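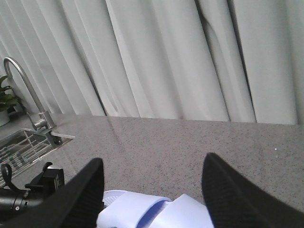

Pre-occupancy inspection, Plidton Row
Unit 3, single-story rental cottage, 648 sq ft
Inspector: Aiman Ngui
Owner's representative: Cempaka Tjoa, Draltier Housing
Date: 15/11/2018

Status codes: P = pass, C = pass with comment, F = fail, correct before keys are released.

## 1. Site and exterior

- [x] **1.1 Address numbers visible from the lane.** P
- [x] **1.2 Grade slopes away from slab.** C. Slope is adequate on three sides. North side is flat for the width of the bedroom window. Add fill before the ground freezes.
- [ ] **1.3 Entry steps and handrail.** F. Lower rail bracket moves under hand pressure. Two of four anchors are short of the framing. Replace with longer anchors and retest.
- [x] **1.4 Roof drainage.** C. Downspout discharges onto the shared path. Extension is on site but not fitted.

## 2. Fire and escape

- [x] **2.1 Smoke alarms, sleeping area and main room.** P. Both units sounded on test and are interconnected.
- [x] **2.2 Carbon monoxide alarm.** P
- [ ] **2.3 Bedroom escape window.** F. Sash binds at half travel. Opening does not meet the clear height on the approved drawing. Window is a Gruteck unit; installer to adjust the frame, not plane the sash.
- [x] **2.4 Extinguisher.** C. Mounted behind the open swing of the entry door. Move to the latch side.

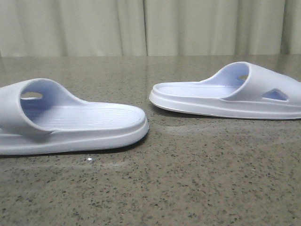

- [x] **2.5 Exit path from loft ladder to door.** P. Keep the width shown on the drawing after furniture delivery.

## 3. Electrical

- [x] **3.1 Panel labeled and accessible.** C. Circuits 5 and 6 are reversed on the label. Cempaka Tjoa to correct.
- [x] **3.2 GFCI protection, kitchen and bath.** P. All outlets tripped and reset.
- [x] **3.3 Exterior outlet cover.** P

## 4. Plumbing and heating

- [x] **4.1 Water heater relief valve and discharge pipe.** P
- [ ] **4.2 Wall heater clearance.** F. Closet door passes inside the clearance given on the Coşkun data plate. Rehang the door to open the other way or fit a stop.
- [x] **4.3 Leaks at traps and supply valves.** C. Slow drip at bath sink trap. Tightened during the visit. Check again at reinspection.

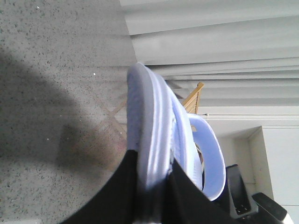
## 5. Reinspection

Items 1.3, 2.3 and 4.2 must be closed before occupancy. Comment items may be closed by photo, sent with the work order number.

Work order: 2788
Reinspection notice: allow 48 hours

The same heater and closet layout is used in the other cottages in this phase. Draltier should check item 4.2 in each one before calling for inspection.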